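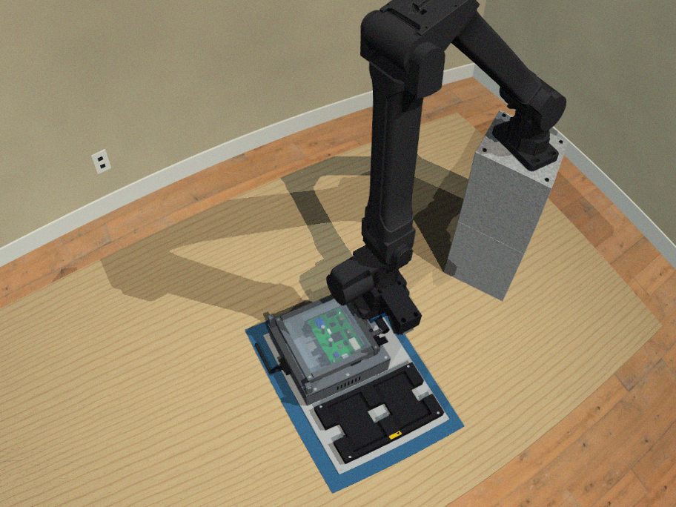
Fig. 4 — Metal enclosure on a test fixture

4. Fitting and wiring the Diltar 1502 watering controller

Flinberg Garden Systems. Text revised 21/10/2023.

Read section 3 (Choosing a position) before you start. The work in this section takes most people a morning. Any new mains supply must be put in by a qualified electrician. You can do the valve and sensor wiring yourself.

CAUTION: Switch off the supply at the consumer unit before you open the enclosure. The switch on the front of the controller only turns off the display and the valves. The supply terminals stay live.

4.1 Before you begin

You will need a drill, a spirit level, a small flat screwdriver, a crosshead screwdriver, wire strippers and a pencil. The wall plugs supplied are for brick and block. For timber, use the shorter screws in the second bag and leave the plugs out.

Check that the valves are in place and the water is turned off at the stop tap. If you are replacing an older Indar controller, label each valve wire with its zone number before you take it out of the old terminals. Indar numbered its zones from right to left and the 1502 numbers them from left to right, so the wires will not go back in the same order.

4.2 Fixing the enclosure

1. Hold the paper template against the wall with the arrow pointing up. Leave 100 mm clear on each side and below for the cables.
2. Check the top line with the level and mark the four holes.
3. Drill the holes and push in the plugs.
4. Undo the cover screws and lift the cover away. The earth lead to the cover is short. Pull its tag off the cover before you put the cover down.
5. Put in the top two screws, but leave them loose. Hang the enclosure on them.
6. Put in the bottom two screws, check the level again and tighten all four.

Note: Do not drill extra holes in the enclosure. Metal dust on the board will damage it and water may get in. If you need another cable entry, use one of the spare knock-outs in the base and fit a gland.

4.3 Connecting the valves

Each valve has two wires. One goes to its own zone terminal and the other goes to the terminal marked COM. It doesn't matter which is which.

1. Bring the valve cable in through the left-hand gland.
2. Strip the end of each wire so that no bare copper shows once it is in the terminal.
3. Join the common wires and run a single wire to COM.
4. Connect the remaining wires to the zone terminals in order.
5. Tug each wire gently. If it moves, loosen the screw and start again.
6. Tighten the gland by hand until the cable is held.

The longest cable run allowed is 50 m with the standard cable. For longer runs see the table in section 9. Keep valve cables away from mains cables — do not put them in the same conduit.

4.4 Connecting the rain sensor

The Doãn rain sensor is optional. Without it, leave the wire link across the two SENSOR terminals. If the link is missing, the display shows NO WATER and none of the zones will run.

1. Take out the link and keep it with this manual.
2. Bring the sensor cable in through the right-hand gland.
3. Connect the two wires to the SENSOR terminals, either way round.
4. Set the small slide switch on the board to ON.

Sensors bought before April have a third, green wire. It is not used with the 1502. Fold it back and cover the end with tape.

4.5 Closing up and first test

1. Push the earth tag back on to the cover.
2. Check that the seal sits in its groove all the way round and that no wires lie across it.
3. Fit the cover and tighten the screws a little at a time, working from corner to corner.
4. Turn on the water, then the supply. The display should show the time flashing.
5. Press TEST. Each zone runs in turn for two minutes.
6. Walk round the garden and look for leaks and blocked nozzles.

If a zone stays dry, press TEST again and listen at the valve. A click means that the wiring is sound and the fault is in the water supply to that zone. No click usually means a loose wire at COM or at the zone terminal. Switch off at the consumer unit before opening the cover to check.

CAUTION: The transformer fuse is inside the enclosure, next to the supply terminals. Replace it only with Flinberg part number 3000.

To set the clock and the watering days, go to section 5.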